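Moving a decade of mail off a shared host

Tuesday, May 26, 2026

The mail for my domain had lived on the same shared hosting account since I bought the domain. The hosting company was sold twice in that time. The second owner, Zeltden, sent a notice in the spring saying mailboxes would be billed separately from web space, per box, with a storage cap. I have 4 mailboxes. One of them was over the cap by a wide margin.

I don't object to paying for mail. I object to paying for it on a server that took most of a minute to answer a search. So I moved it. These are my notes, mainly for the next time I do this.

Inventory

I started by listing what was there. The control panel reports sizes per mailbox but not per folder, and its totals include deleted messages that have not been expunged. I logged in over IMAP and pulled the folder list and message counts for each box. The main mailbox had 58 folders. Several had been created by mail clients I stopped using long ago: two versions of Sent, three of Drafts, and a Junk inside a Spam.

I did the merging on the old server before copying anything. Merging after the move means you can no longer compare counts between source and destination, and the counts are the only cheap check you get.

Aliases were harder. The panel let me create forwarders for years without ever showing them on the same page as the mailboxes. I found addresses I had given to a furniture store, a dentist, and a car rental desk, all still forwarding. I kept the dentist.

Lowering the TTL

The MX record had a TTL of one day. I lowered it to five minutes and then waited out the full day before changing anything else. People skip the wait. A resolver that cached the old record just before your change is entitled to keep it for the old duration, so lowering the TTL and switching the record in the same sitting gains you nothing.

While I waited I set up the mailboxes on the new service, Callo, and sent test messages between them. Their setup page wants the domain verified with a TXT record, which took a few minutes to be seen.

Copying

I used a command-line sync tool that talks IMAP to both ends, with a dry run first. The dry run caught two problems. The old server puts every folder under INBOX with a dot as separator; the new one uses a slash and no prefix. Without a mapping, each folder would have arrived nested one level too deep. The second problem was a folder name that contained a literal dot, which the old server had stored as a parent and child. I renamed that one by hand.

The first real pass ran overnight. It finished with 1236 messages skipped, which looked bad until I read the log. All of them had been rejected for malformed headers, and almost all were automatic reports from a backup script I wrote badly. I looked at a sample, deleted the reports, and repaired the headers on the rest so they would go through.
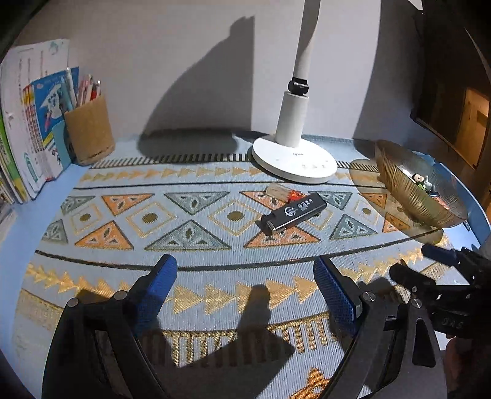 5 min read

The second pass only had to pick up changes and was short. I then switched the MX record, watched new mail start to arrive at the new service, and ran a third pass a day later for anything that had landed on the old server in the meantime. It found 2 messages, both newsletters.

SPF, DKIM, DMARC

SPF was a single edit: remove the old include, add the new one. Only one SPF record may exist per domain. I had an old second one left over from a mailing list trial with Kerslake, and I suspect it explains a few years of occasional bounces. I can't prove that now.

DKIM keys are generated by the new service and published as CNAMEs. My DNS panel appends the domain to whatever you type in the name field, so pasting the full name gives you the domain twice. Check with dig before blaming the mail service.

I left DMARC at p=none with reports turned on. The plan is to read the reports until November and then go to quarantine.

Things I would change

I should have exported the server-side filters first. They do not travel with IMAP, and I rebuilt mine from memory and from the shape of the folders. I missed one, and the building association's mail sat in the inbox for a week.

I should also have checked calendar data. Mine was elsewhere, but Tipene Brunton, who did the same move before me, lost a shared calendar by closing the old account the day the mail was across. I'm keeping mine open until the end of the billing period.

Next is the web side, which is all static files and should be dull.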